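Setting up the sink counter

I wrote this part of the guide after putting the counter together twice, once the wrong way, so you get to learn from my sore back. If you already have your frame bolted and your top sitting on it, skip ahead to step 5. Everyone else, grab a friend! Kamlesh Bhatia helped me with mine and I would not have wanted to lift that top alone.

Before you start, pick your spot and stick with it. Walk all the way around it. You want room to get behind the faucet later, and you want an outlet close enough that no cord has to be pulled tight. Leave at least 56 inches clear in front (more if you have a chair on casters nearby, they wander).

1. Sweep the floor and wipe it down. Grit under a metal foot will scratch glossy tile faster than you'd think, and I have the mark to show for it.

2. Stand the frame up and tighten the legs by hand only. Leave the last turn for later.

3. Slide in the lower shelf. Push it until it sits flat on all the brackets, then put a level on it.

4. With two people, lower the top onto the frame. Set the back edge down first, then ease the front down (watch your fingers, please). Now go around and give the legs their last turn.

Caution: never drag the counter by its top once it's together. Empty it, lift it by the frame, and take small steps.

5. Set the basin and line up the drain. Run a thin bead of sealant around the rim and leave it alone for 8 hours. I know, it's boring. Go do something else.

6. Fit the faucet behind the basin and snug the nut from underneath. It's a fussy little nut and the Peltgate wrench is the only one I've found that gets in there.

7. Put the wastebasket underneath and lay out whatever lives on top. I like the appliance over on the right, with the bigger open space kept for actual work.

8. Run the power cord down from the counter to your floor strip last of all, when everything else has stopped moving.
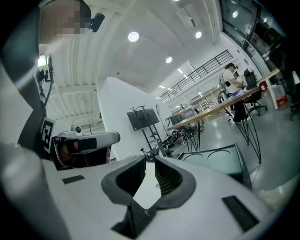
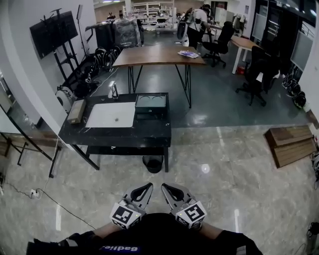 Now the cord, which is where I got lazy the first time. Let it hang straight down and then bring it along the floor in one easy line, well away from where people walk. If you have a second cable coming off the same strip, tape it flat or tuck it in a cover. Idalina Morais caught her shoe on mine in October and took a mug with her, and I bought a cable cover that same afternoon.

Note: a power strip on the floor near a sink needs some thought. Keep it off to the side and never straight under the basin. Plug it into an outlet with ground fault protection. If yours doesn't have one, get an electrician in before you run any water. Please don't talk yourself out of this one!

9. Check for leaks. Put a dry paper towel under the drain and another under the faucet nut, fill the basin halfway, and let it go. Do that 3 times. A damp towel means a quarter turn on the nut, then start the count over.

10. Wipe the top with a soft cloth and mild soap. Skip vinegar and anything with lemon in it if your top is real marble. Dark stone shows water spots like crazy, so I keep a dry towel on the lower shelf and give it a quick pass every evening.

If the counter rocks after all this, loosen the legs a half turn, press down on the top over each one, and tighten again. Still rocking? Slip a felt pad under the short leg. The Steinbach pads come in a pack of 82, so you'll have plenty left over for chairs.

Check the leg bolts again after the first month. Mine had worked loose on the faucet side, and it took two minutes with a hex key to fix.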